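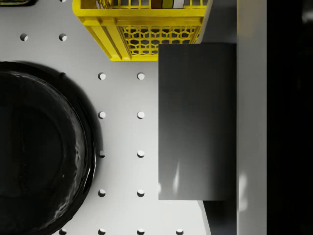
## Numbering storage crates with a plain text index

This procedure sets up a crate index for a garage, basement or small shared storeroom. Each crate carries a number, each number has one line in a text file, and the contents are looked up in the file. The labels don't describe the contents, so a crate can be refilled without being relabelled.

### Materials

- Open plastic crates, any colour, that fit the shelf depth (600 mm in these instructions)
- Storik label tape, matte, 12 mm
- Isopropyl alcohol and a lint-free cloth
- A text editor on a computer or phone

### Assigning numbers

1. Use four digits for every crate, including the first one. Mixed lengths sort badly in most file viewers.
2. Draw the numbers from a shuffled list. Sequential numbers lead people to shelve crates in order, and the order then has to be maintained.
3. Strike each number off the list when it is issued. A number is never reused, even if the crate is discarded.
4. Wipe the short end of the crate with alcohol, let it dry, and apply the label to a solid part of the rim. Tape lifts quickly from mesh or slatted walls.
5. Apply a second label to the opposite end. The crate can then be shelved either way around.

### Writing the index

Each line has the crate number, the shelf code and the contents, separated by vertical bars:

 1662 | B2 | extension cords, power bar, timer
 3778 | A4 | puzzles, card games, spare dice

Use the everyday name of each item, in lower case. If two names are common, enter both. A search for "flashlight" won't find a line that only says "torch".

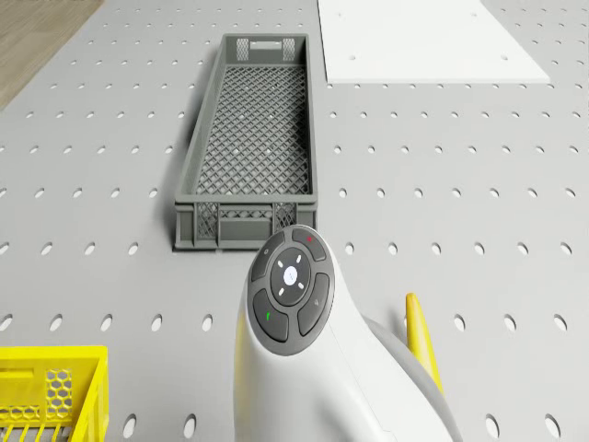
Thunder Bay, December 2024

The shelf code field was added in this revision. Index files made with the earlier two-field layout can be converted by inserting an empty field after the number and filling it in at the next stock check. The Tasta export script reads both layouts. The Hegazy script reads only the new one and stops at the first short line.

### Moving and refilling

Edit the index before moving the crate. If the edit is left until afterwards, it tends to be skipped. For a temporary move, add a plus sign after the shelf code and remove it when the crate goes back.

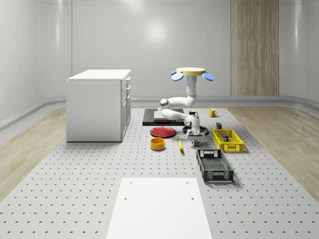 **Can two crates share one line if they hold the same kind of thing?**

Each crate needs its own line. Repeat the contents on both lines and add "1 of 2" and "2 of 2" at the end.

### Stock check

Check the whole index once a year. February suits most households, after the holiday boxes have gone back up. Work shelf by shelf:

1. Sort a copy of the index by shelf code.
2. Read the label on each crate and mark the matching line.
3. Lift out the contents and compare them with the line.
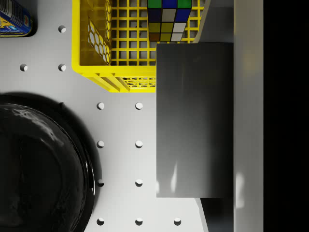

4. Correct the line on the spot. Don't return stray items to their listed crate during the check; record them where they are and move them later.
5. List any unmarked lines at the bottom of the file under "missing".

Save the checked copy over the working file and keep the old version under the name turkosine-old.txt if the Turkosine sync folder is in use. Other sync tools accept any file name.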